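Key Tagging Day Set for Storage Units in Clidach

Posted Aug 20, 2019

Tenants at the Gauthier Street storage building in Clidach will be able to drop off spare keys for tagging next week, building manager Jerome Panganiban said. The service is free and covers up to four keys per unit.

The building switched to new padlocks in May. Panganiban said the office has ended up with 17 keys that carry no unit number, and wants the rest marked before the fall.

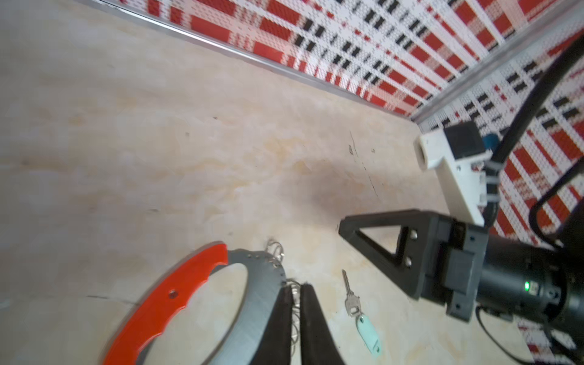
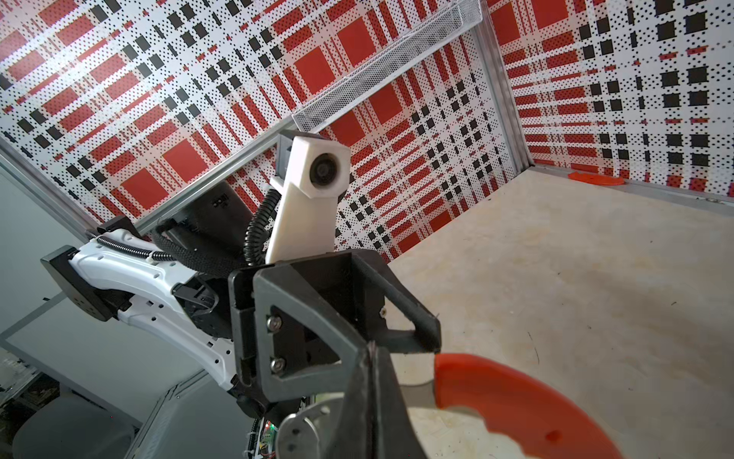
Tags will be handed out at the front desk, one for each key, and tenants can write the unit number themselves or leave it to staff. Each goes on with a small metal ring, like the pale green tag on the silver key in the first picture. Keys already on a ring with a readable number do not need to come in.

Dexter Marquez of Jelard Hardware, which is supplying 800 tags, will be at the desk for the first 2 days to open stiff rings and check worn keys. Copies can be ordered from him at the store's regular price.

Unclaimed keys will stay in the office until the end of the year. Anyone missing one should bring a lease or photo ID. Units on the Kunik Road side have a separate office and are not part of the drop-off.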